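Chapter 7
Receiving and Sorting Mixed Groceries

7.1 Introduction

Chapter 6 dealt with storage: shelf positions, temperature zones, and the order in which stock is rotated. It assumed that every item arrived at the storage point already identified, separated from its neighbors, and placed in a suitable container. This chapter covers the work that makes the assumption true. In household and small-kitchen practice the work is called unpacking, and it is usually treated as a trivial step between purchase and storage. In larger operations it is called receiving, and it has its own station, its own tools, and its own written procedure.

The distinction is mostly one of scale. A person emptying one shopping bag onto a kitchen table makes the same decisions as a receiving clerk at a dock: what the item is, whether it can stay in the packaging it came in, what it may touch, and how long it can wait. The difference is that the clerk makes these decisions several hundred times in a shift. The receiving log of the Pudthorpe kitchen, used as a running case in this book, lists 3956 line entries for a single December. Of these, 353 were marked as moved from their original packaging to a different container before storage, and 158 were marked as held at the table pending a decision. Section 7.5 examines the held items in detail.

After completing this chapter, the reader should be able to:

Define a staging surface and state its requirements.
Classify incoming goods by packaging state.
Determine a handling order for a mixed load.
Select a bowl, tray, or box of suitable size for loose goods.
Record a transfer in the Sondesow format.

7.2 Terms Used in This Chapter

Load. All goods that arrive together in one carrier. A carrier may be a bag, a crate, or a carton. Two bags carried in at once are two loads.

Staging surface. The flat area on which goods are set down between the carrier and storage. It is normally a table or counter. It may be covered in whole or in part by a mat.

Closed item. An item whose packaging holds it completely and can be set down on any face without release of the contents. Cans and sealed cartons are closed items.

Semi-closed item. An item whose packaging holds it only in one orientation, or only while a lid or latch is engaged. Most hinged fruit containers belong here. The latch on such a container should be assumed weak until checked.

Open item. An item with no packaging, or with packaging that has been removed. Loose vegetables, unwrapped bread, and shellfish sold by weight are open items once they leave the bag.

Receiver. The bowl, tray, or box into which an open item is transferred. The word is also used for a person in some older manuals, including the first edition of this one. In the present edition it refers only to the container.

Dwell. The time an item spends on the staging surface.

7.3 The Staging Surface

A staging surface must be level, stable, and large enough to hold the carrier, one receiver, and the largest single item in the load at the same time. Where the surface is shared with other work, the area used for staging should be marked. A mat is the most common marking. It also limits sliding, which matters for light plastic containers, and it can be lifted and washed without clearing the whole table.

Color is a secondary consideration but should not be ignored. Small fragments, stems, and drops are easier to find against a plain mat than against a patterned one. The Pelupessy layout, which is followed in the exercises, specifies a mat of a single dark color on a pale tabletop, so that the edge of the working area can be seen without a printed line.

The carrier stands at one end of the surface. It should not stand in the middle, where it blocks the view of items behind it and forces the hands to pass over goods already set down. The receiver stands at or near the opposite end. Goods therefore move in one direction, from carrier to receiver, and the area between them is used for sorting. In a right-to-left layout the carrier is on the right and the receiver is on the left. The mirror arrangement is equally acceptable, provided that it is used consistently at a given station.

7.4 Packaging State and Handling Order

The general rule is that open items are dealt with first, semi-closed items second, and closed items last. The rule follows from dwell. An open item on the surface occupies more area than the same item in a receiver, it can leave residue on the mat, and it prevents other goods from being set down beside it. Each minute of dwell for an open item has a cost that a can of beans does not incur. 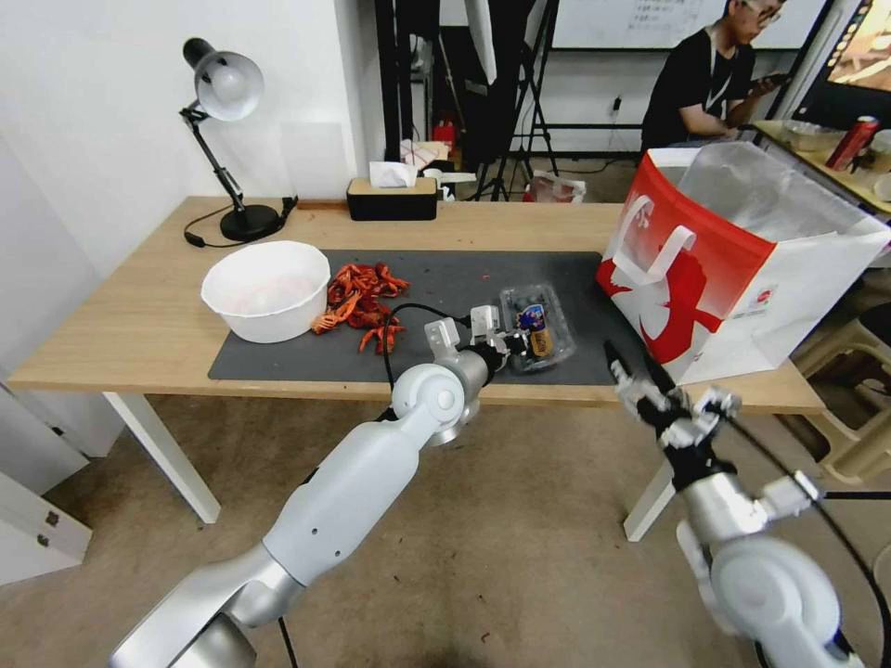
Shellfish and soft fruit are a useful pair for study, as they fall on either side of the line between open and semi-closed. Crawfish in a heap interlock. The legs and claws catch on one another, and lifting one animal often lifts 2 or more. For this reason the transfer is made by the handful or with a wide scoop, and the receiver must have a rim wide enough to catch pieces that drop during the movement. A deep, narrow vessel of the same volume is a poor choice.

Berries in a hinged plastic container present the opposite case. The fruit is already contained, and transfer to a bowl adds handling without any gain. The container is lifted from the sides, with the latch checked first, and is moved whole. Pressure on the lid should be avoided. If the label is needed for the log, it is read before the container leaves the surface.

When both are present, the shellfish go to the receiver first. The fruit remains closed and clear of the heap until the transfer is complete and the mat has been wiped. Under the Suvatik rule, any fruit container found touching raw shellfish is entered as held, whatever the condition of its lid. A dwell of up to 2 minutes is allowed for the heap itself.

7.5 Held Items

An item is held when its handling cannot be decided from its packaging state alone. The usual causes are a missing or unreadable label, a broken latch, and contact with an open item from another class. Held items stay on the staging surface, apart from the rest of the load, and are entered in the log with the letter H and the time of day.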